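Munstead Hard Wax Oil, Clear Matte, 469 ml
Sold by Urkau – last checked 18/12/2025

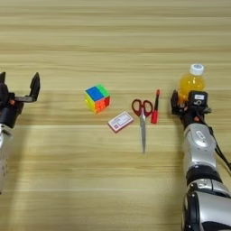 Munstead says one coat is enough. We doubt it, and we sell the stuff. On pine and birch you may get away with one, but on anything that gets plates and elbows put on it every day, plan on two thin coats and a night between them. The "invisible finish" claim on the can also needs some salt. A pale tabletop with darker tan streaks along the grain will usually go a shade warmer under any clear oil, and the streaks warm up more than the wood between them. If you want it to stay pale, try the underside first.

What the maker claims, and what we think

Dry to the touch in 11 hours. Maybe in September with the windows open. Linnea Viklund in our workshop waited a full day before she could stack anything on her test boards.

Resists coffee, wine and water. Water, yes. Coffee wiped up within the hour, yes. Red wine left overnight marked both boards, and Prollo's oil did no better.

No sanding between coats. Skip it if you like a rough top. We go over it lightly with a fine pad.

Covers a large dining table. The can doesn't say how large, so we won't either. Buy one can, see how far it goes, and return a second one unopened if you don't need it.

Details
Item no. 652-M
Size: 469 ml
Finish: clear matte
Use: indoor wood only
Apply with: lint-free cloth or short brush (the Barbier brush, item 142, sheds less than most)

Oily rags can catch fire on their own. Lay them flat outdoors to dry before you throw them out.

Questions about an older finish go to Tuva Granström at the order desk. Tell her what's on the wood now, if you know.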